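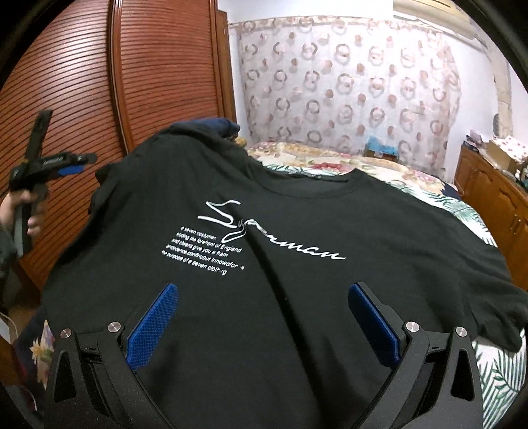
Black tee with white script lettering

Vatberg PC port: wait for a patch or buy now?

bijan_t
Posted March 21, 2021
I played Vatberg on console when it came out and want to go through it again on PC. The store page says the port has unlocked frame rates and rebindable keys. The user reviews are all over the place. Is it worth full price right now?

zamudio_g
It runs fine for me on a mid-range card. I had two crashes in the first chapter and none after I turned off the overlay. Load times are much shorter than on console.

hinojosa
I would wait. The frame rate is unlocked in the field but battles are still tied to the old timing. If you go above 60 the timed blocks get harder to hit. I sent Drulau a report in December, when the beta was up, and it shipped that way.

zamudio_g
I play at 120 and haven't noticed that. Are you sure it isn't your controller?

hinojosa
Same thing on keyboard. Try the Thammasiri fight in chapter 4 with the cap on and then off. I landed seven blocks capped and two uncapped.

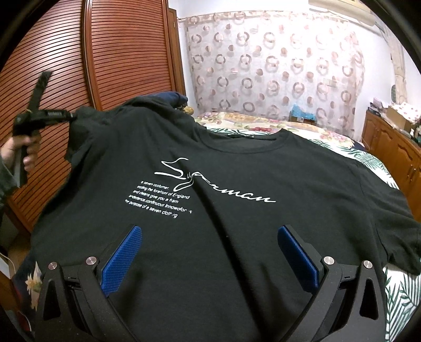 I also lost a save when cloud sync picked the older file, so copy your save folder somewhere else before you quit.

yolo_quezada
The save thing happened to me too. About the blocks, I think you're both right. It depends on the enemy. Regular fights feel normal and the bosses don't.

zamudio_g
OK, I tried it. The boss is worse uncapped. I still don't think that's a reason to skip the whole game. Cap it at 60 and play.

hinojosa
At a discount, sure. I'm not paying full price for a port I have to cap myself.

aniela.s
Does the Temitz side quest still break if you talk to the ferryman first?

yolo_quezada
Yes. Get the lantern before you go to the dock.

bijan_t
Thanks. I have some 500 hours in the console version, so I can live with a cap. I'll buy it tonight and back up my saves.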